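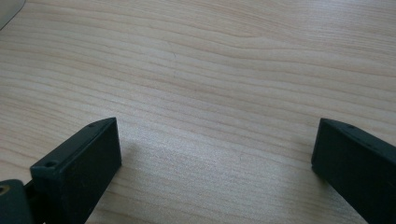 Pale Wood Tabletops: Questions We Get, and What We Think of the Usual Answers

Most of what gets written about light wood tables is written by people selling oil. We sell tables, so read us with the same suspicion. These are the questions that come in most often at Zivwood, with the answers we would give a relative.

Is the wavy grain a flaw?

No. Grain that runs in long level bands over one part of a top and then bends into shallow arcs over another is ordinary wood doing what it does. The stripes between cream and tan are ordinary too. If you want every line ruler-straight, buy a printed surface. We would be more wary of a seller who calls wavy grain "rare" and charges extra for it.

One patch of my table looks lighter than the rest. Is it fading?

Maybe, but check the boring explanation first. A pale matte top under a ceiling light or near a window will often show a washed-out area that moves when you move. Walk to the other side of the table. If the bright patch has shifted, it was the light. If it stays put for a week, including at 7 in the evening with the lamps off, you may have real fading or a worn finish.

People have sent tables back to us over a reflection. We took them back, and we looked at them in our own room, and there was nothing there.

Do I need a special cleaner?

We doubt it. A soft cloth, warm water and a drop of dish soap will deal with nearly everything a table meets in a normal house. Wring the cloth hard. Wipe with the grain, then dry it.

We did try the Miltov spray, after enough customers asked. It smelled nice. Side by side with soapy water on two halves of the same offcut, we could not tell which half was which, and neither could the person who had sprayed it.

How often should I oil it?

Find out what finish you have before you oil anything. Plenty of matte tops are lacquered, and oil on lacquer just sits there and collects dust. Put a drop of water somewhere out of the way, such as the underside, and wait 10 minutes. If it darkens the wood, the top is oiled or bare and could use a coat. If it stays beaded, leave the oil in the cupboard.

For an oiled top, twice a year is plenty for most homes. The monthly schedule printed on some bottles is good for whoever fills the bottles.

Will the color change?

Yes, and anyone who promises otherwise is guessing or fibbing. Most pale woods turn a little warmer with light. Some finishes slow this down. None that we have tested stop it. The bigger annoyance is uneven change: leave a runner or a fruit bowl in one spot all summer and you will find its outline in the fall. Move things now and then.

Can I put hot pans on it?

We get asked this in the hope that we will say yes. Use a trivet. "Heat resistant" on a label usually refers to a mug of coffee and not to a skillet, and a white ring in lacquer is a pain to get out.

Does mayonnaise remove white rings?

Sometimes a faint one, if you leave it an hour. So does plain oil, which smells better. It will do nothing for a black mark, where water has gone into the wood itself. That means sanding.

Can I sand out a scratch myself?

On solid wood with an oiled finish, go ahead - fine paper, with the grain, and a much wider area than the scratch, or you will trade a line for a dip. On veneer, be careful. There is very little thickness to play with, and the moment you are through it there is no going back. Look at the edge of the top: if the lines on the surface carry on over the edge and down the side, it is probably solid. Some edges are made to fool you, so look underneath as well.

Is a matte finish harder to live with than gloss?

The Egilsson catalog says matte hides everything. It does hide dust and fingerprints better than gloss. It does not hide grease, and if you scrub at one spot it will turn shiny there, permanently. Go easy with the green side of the sponge.

Are felt pads and coasters worth it?

Pads under anything ceramic, yes. Coasters, yes, if people use them. The Clalum table protector, a clear sheet that covers the whole top, we are less sure about. It does its job, but damp gets trapped beneath it, and you have paid for wood in order to look at plastic.

What does your warranty cover?

Splits, loose joints and finish that peels within 3 years. It does not cover rings, color change or sanding accidents. Please read it before you buy, and keep the receipt, as we do ask for it.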